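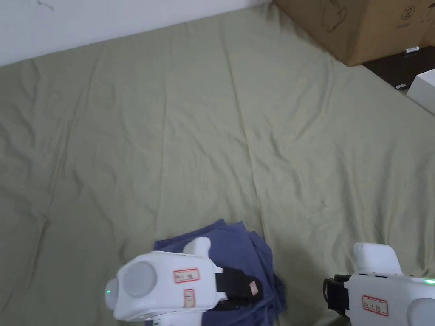
Drumell Residents' Forum
Laundry and Linen: Shared flat sheets, revised folding guidance

K. Laskowska (Moderator)
Posted 30/04/2023
Residents are reminded that flat sheets returned to the linen store should be folded in quarters lengthwise and then in thirds. The store holds 212 sheets and the shelves are 85 cm wide. Sheets folded in any other manner will be accepted until October, after which they will be returned to the household concerned.

Jitaru_D
I wish to record an objection. Folding in quarters leaves a hard crease down the centre of the bed. The former method, in halves and then rolled, was kinder to older cotton.

Block 11 Correspondent
With respect to the previous contributor, rolled sheets do not stack. The matter was raised at the last two meetings and the minutes are clear on the point.

Jitaru_D
The minutes state that rolling was "discouraged". They do not state that it was prohibited.

C. Sitthichai
May I ask whether the guidance extends to the double sheets supplied by Lenen? These are considerably wider than the Ostrowski ones and, folded as instructed, they overhang the shelf.

K. Laskowska (Moderator)
Lenen doubles should be folded once more across the width. The notice in the linen store will be amended accordingly.

Magdy A. Z.
Could the notice also address ironing? My household has always returned sheets unironed. A neighbour has suggested that this is discourteous.

Block 11 Correspondent
It is discourteous.

K. Laskowska (Moderator)
Ironing is not required under section 2 of the linen rules. Contributors are asked to confine their remarks to folding.

Jitaru_D
I shall continue to roll mine until October.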